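Search news and releases

Vondbridge, Oct 16, 2022

Utavine opens a slower way to see Vondbridge at festival time

Anyone who has ever tried to reach a street parade and ended up on quite the wrong side of the river will, we hope, be as pleased as we are! Utavine, the small walking holiday firm, is adding a festival break to its list, with two nights at the Noonan guest house and a guide for every procession.
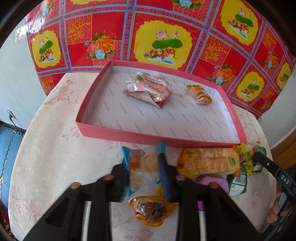 Do guests need to book the processions separately?
Each procession is covered by the price of the break, and places are held in your name from the day you book.

"I missed my first Vondbridge festival almost entirely, over a very long breakfast," said Gaspard Guillot, who founded Utavine. "I have been making up for it ever since, and I would love company."
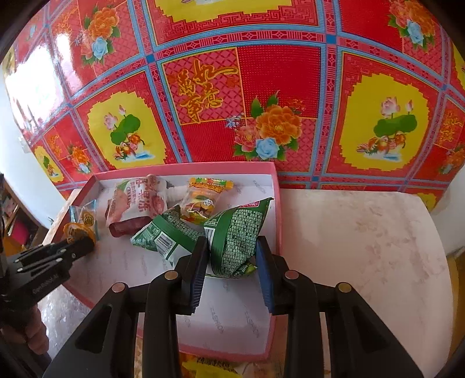

Red and yellow wall covering with lotus panels

There are 383 places this season, and the Esex ferry will run late on both evenings so that people can stay for the music (and supper, which tends to go on a bit).
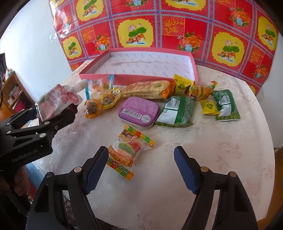 Snacks and sweets on a round table

Bookings open in October at the Utavine office in Vondbridge.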